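Soy sauce bottle

A soy sauce bottle is the small or medium container in which soy sauce is sold, stored and brought to the table. It is one of the most familiar objects in kitchens across East Asia and well beyond, and a surprisingly clever piece of everyday design! Most are made of dark glass or plastic, with a rounded shoulder, a narrow neck and a cap that lets the sauce out in a thin stream.

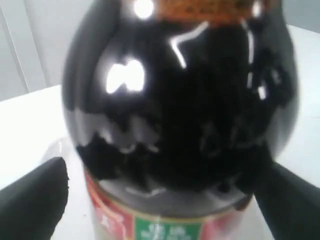
Dark, glossy curve of a soy sauce bottle, with an orange-brown label at the top

Color and material

Soy sauce is so dark that a full bottle often looks black, whatever it is made of. Tip it toward a window and the edges turn a lovely reddish amber. Glass remains the favorite for table bottles, as it is heavy enough to stay put and doesn't hold on to smells. Larger refill sizes, such as the 1000 ml bottle, are more often plastic, which is lighter to lift and pour.

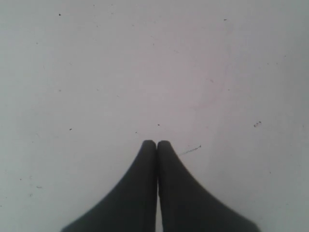

Cap and spout

The flip-top cap is where the fun is. A band screws onto the neck and holds a plastic spout, and a hinged lid closes over it. The lid opens with a push of the thumb and stays attached, so there is no loose cap to lose behind the stove. A good spout gives a thin stream and cuts it off cleanly when the bottle is tipped back. The Kuvau spout, much loved by home cooks, has a flared lip for this purpose, while the Olleo type adds a small air channel that keeps the sauce from glugging.
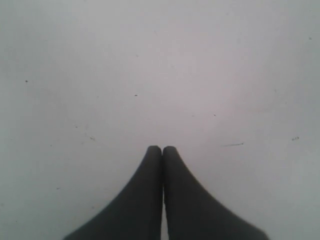 Drips and trays

Even the best spout lets a drop run down the neck now and then, and soy sauce leaves a sticky brown ring wherever it lands. Many households keep the bottle on a shallow dish or tray with a raised rim. White ones are popular, as they show spills right away and rinse clean in seconds.
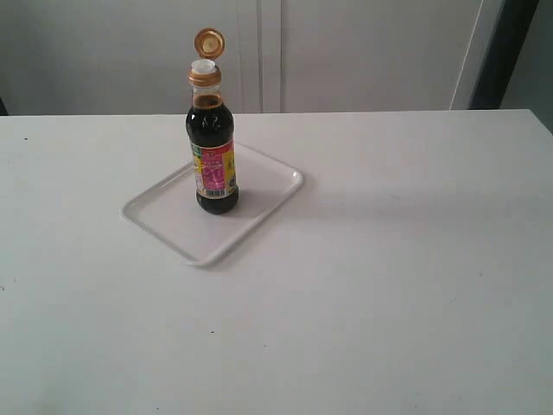

Labels

Labels are half the pleasure of a well-stocked shelf. Reds, yellows and bright pinks are all used, often with large, stylized lettering that can be read from across a store. The label usually wraps the straight lower part of the body, leaving the shoulder bare so the level of the sauce can be checked.

Collecting

Empty bottles have a cheerful following. The Costello collection holds 129 of them, the smallest a 15 ml travel size with its cap intact.

See also: Cruet; Condiment; Drip tray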